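Ticket 777: Label printer on packing line 2 drops off the network overnight
Site: Wisthorpe
Opened: 08/04/2026
Priority: Medium
Status: Monitoring

Reported fault
The Putov label printer on line 2 is unreachable at the start of the early shift. Front panel shows Ready. Print queue on the server shows Offline. Power cycling the printer restores service until the following morning. Line 1 has the same model and is not affected.

Environment
Printer on wired network, fixed address ending .47. Print server running the Clurnel queue manager. Switch in the wall cabinet behind line 2. Cabinet key is at reception. 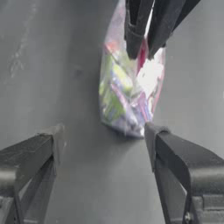

First checks
Ping to .47 fails while the fault is present. Link light on the printer is lit. Link light on the switch port is lit. Port counters show no errors. Patch lead swapped anyway, fault returned next morning. Old lead put back in the spares drawer with a tag on it.

Printer log has nothing between the last job of the late shift and the power cycle. The log clock is an hour slow. It was not corrected for summer time, so add one hour when comparing with the server.

Second checks
Moved the printer to a spare switch port. Fault returned. Moved it back. Firmware on line 1 and line 2 compared and found to be the same version. Settings pages printed from both and read side by side. Differences:

Address (expected)
Sleep timer: off on line 1, on for line 2
Link speed: auto on line 1, fixed at 100 full duplex on line 2

The fixed speed dates from the February switch replacement. The switch port is set to auto. Both ends set to auto. No change to the overnight fault, but large label batches now start faster.
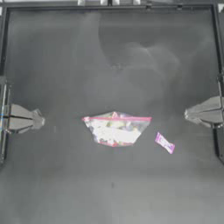
Address conflict check
With the printer switched off, .47 still answered ping. The hardware address in the switch table did not belong to the printer. Traced it to a Salazar time clock in the corridor, which takes its address from the DHCP pool. The pool had been widened and now overlaps the fixed range. The clock renews its lease overnight, while the printer is asleep and not answering.

The conflict test on the DHCP server was disabled. With the printer asleep the test might have missed it in any case.

Action taken
DHCP pool cut back so that it ends below the fixed range. Lease for the time clock deleted and the clock restarted. It came back on a pool address. Printer restarted, ping good, test label good.

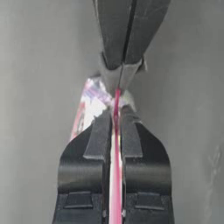

Wisthorpe packing desk: Line 2 printed first time this morning, no power cycle. Can you leave the sleep timer as it is? The display stays bright all night if it is off and we were asked to keep it down.

Reply from support: Sleep timer will stay on. It did not cause the conflict. Please do not power cycle the printer if the fault comes back. Leave it as found and add a note to this ticket, so that the switch table can be read first.

Follow-up
Fixed range compared against the address sheet. Two entries on the sheet are for equipment no longer on site and have been struck out. The line 1 printer was missing from the sheet and has been added.

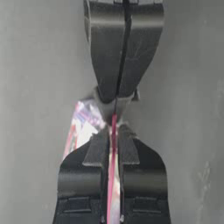
Conflict test on the DHCP server enabled. Printer clock corrected on both lines. Queue manager alert changed so that an offline queue raises a ticket before the early shift starts.

Outstanding
Check whether the other Salazar clocks need reserved addresses.
Update the site build notes with the new pool limits.
Return cabinet key.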